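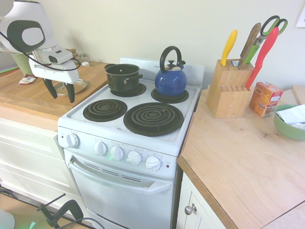
Flurnier housing association opens second round of kitchen replacement grants

June 2020

The Flurnier Housing Association has opened the second round of its kitchen replacement scheme, under which tenants and owner-occupiers in older properties may apply for help with the cost of a new cooker, worktop or sink unit. Applications will be accepted from households in Flurnier and in the neighbouring district of Vusach, which was not covered by the first round.

The scheme was set up in January after a survey of homes managed by the association found that many kitchens had not been altered since the buildings were first let. Electric cookers with coil burners remain in general use across both districts, and a large share of the repair requests received by the maintenance office concern faulty switches, worn wiring and elements that no longer heat evenly.

Under the terms of the second round, a household may receive up to 300 euros towards a replacement cooker and up to 600 euros where the cooker and worktop are replaced together. The grant is paid to the supplier once the work has been inspected. Applicants are not asked to pay the full price in advance and claim it back, as was the case under the earlier rules.

Wooden worktops may be kept where they are sound. The association has confirmed that small marks, knots and changes in colour are not treated as defects, and that a surface will be approved for replacement only where it has split, swollen or come away from the wall. Tenants who wish to sand or oil a wooden surface themselves may do so without written permission, provided that the area next to the cooker is left clear while the work is carried out.

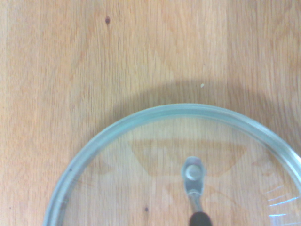

Owner-occupiers are asked to supply a recent photograph of any worktop for which a grant is sought, together with its length and depth. Tenants need not send photographs, as their homes will be visited by an inspector before a decision is made. Visits will be arranged by telephone and are expected to take less than an hour.

In view of the present public health guidance, inspectors will wear face coverings and will ask residents to remain in another room during the visit. Households that are shielding may ask for their visit to be put back until a later date. Their applications will be held open and will not lose their place in the queue.

Installation will be carried out by Nuchit, which was appointed following an open tender and which already holds the contract for electrical safety checks in the Flurnier district. The company will remove old appliances at no charge to the household. Working parts will be passed to the repair workshop at Wisel, where they are cleaned, tested and used to mend cookers of the same type. Appliances that cannot be repaired will be sent for recycling.

The association has stressed that a cooker in good working order does not have to be given up. Residents whose appliance has passed a safety check may keep it, and this will have no effect on their rent or on any later application. Requests to change from one type of cooker to another will be considered only where the wiring in the building can support the new appliance.

Application forms may be obtained from the association's office in Flurnier or by post. Completed forms should be returned within 7 weeks of the opening of the round. A decision will be sent in writing, and any applicant who is refused may ask for the case to be looked at again by a different officer.

The first round led to the replacement of kitchens in 11 buildings, all of them in the older part of Flurnier. Work on two staircases was halted in the spring and has now resumed. Residents of those staircases do not need to apply again and will be contacted by Nuchit with a new date.

Questions about the scheme should be addressed to the maintenance office. Faults that present a danger, such as a damaged cable or a cooker that cannot be switched off, should be reported at once on the emergency repairs line and should not be included with a grant application.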